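# Chapter 14: Small Talk and Why It Works

I used to be terrible at small talk. I mean really terrible – the kind of person who would study the elevator buttons for 88 floors if it saved me from saying good morning. So when I was asked to write the chapter on everyday conversation, I laughed out loud, and then I said yes, mostly out of curiosity.

My first real job was at Oltel, in the billing office. There was a man down the hall, Adalberto Queiroz, who could talk to anyone. Customers who called in furious about a late fee would be telling him about their tomato plants five minutes later! I sat near him for a whole July and wrote down what he said (on the backs of old invoices, which I still have). Very little of it was clever. He asked a question, he waited, and then he asked about the last thing the person had said.

We'll call this a *follow-up turn*, and you'll be seeing a lot of it in the next few pages. Linguists put small talk under the heading of **phatic speech**, meaning talk that keeps people in touch more than it passes along facts. "Cold enough for you?" is phatic. So is "How was the drive?" You already know hundreds of these, and you probably say a dozen before lunch.

Before you read section 14.1, try something. Pick a short conversation you had today, with a cashier or a neighbor or your brother, and write it down as closely as you can remember, including the ums. Mark every line that told somebody something new. Then look at what's left over. Keep the page, you'll need it for the exercise on openings and again when we get to goodbyes, which are longer and stranger than most people think.

One warning: once you start listening for this stuff it is very hard to stop. I've ruined a few dinners that way.

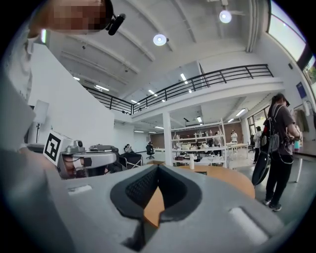 Shireen Maluleke wrote in the margin of my draft that goodbyes should come first, as her students always have more to say about getting off the phone with their mothers than about any hello.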